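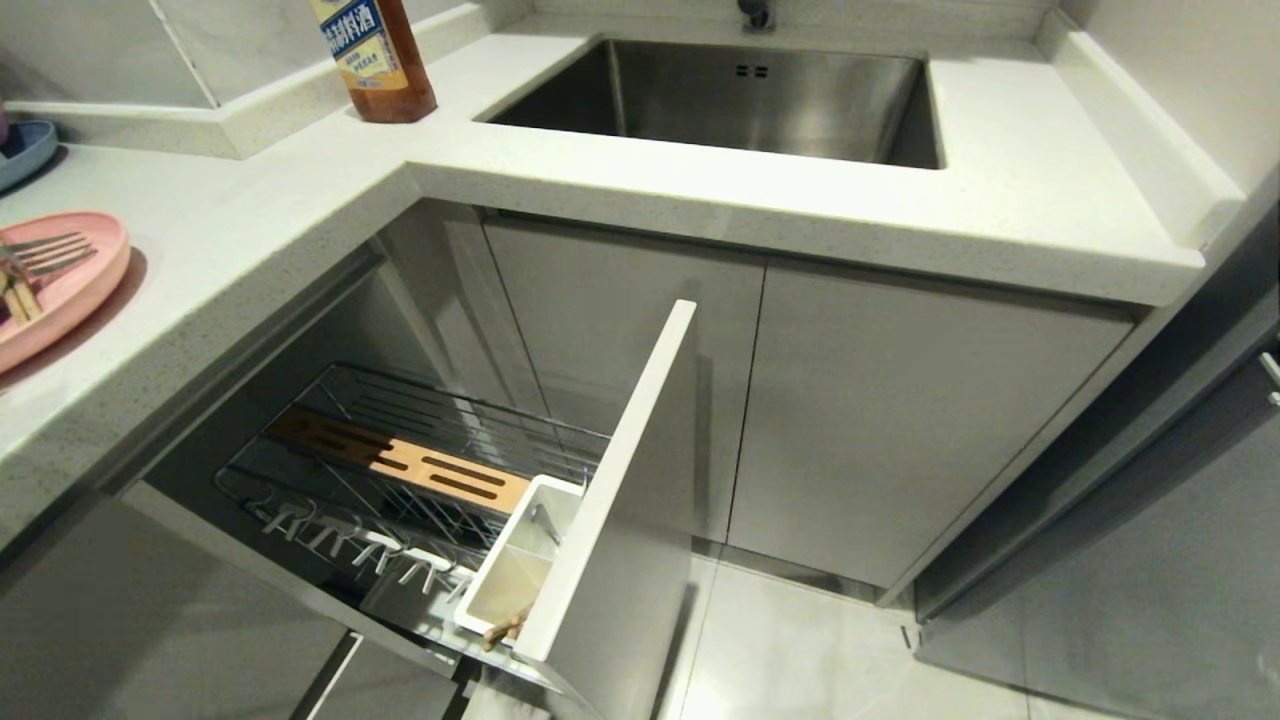

# Cut Ratings and the Glove That Gets Worn

A cut-resistant glove is tested by drawing a straight blade across a flat sample of the palm fabric. The load needed to cut through at a fixed stroke length sets the rating. Fingertips, seams and cuffs are usually left out of the test.

Urmas Hunt, who runs the bench at Zillarum, spent January on gloves returned from a sheet metal shop in Skaltville. The set came to 205 gloves, all the same knit with a nitrile palm coating. Most of the damage sat at the thumb crotch, where the coating ends and bare yarn takes the wear.

Barrera now sells a version with a reinforced patch at that point. It adds 5 grams per glove and stiffens the grip slightly. Piret Stankevičius, a safety buyer in Zodutdale, ordered 110 pairs and kept the older model for inspection work, where small parts are handled.

Laundering is the open question. Hunt's wash trial is still running.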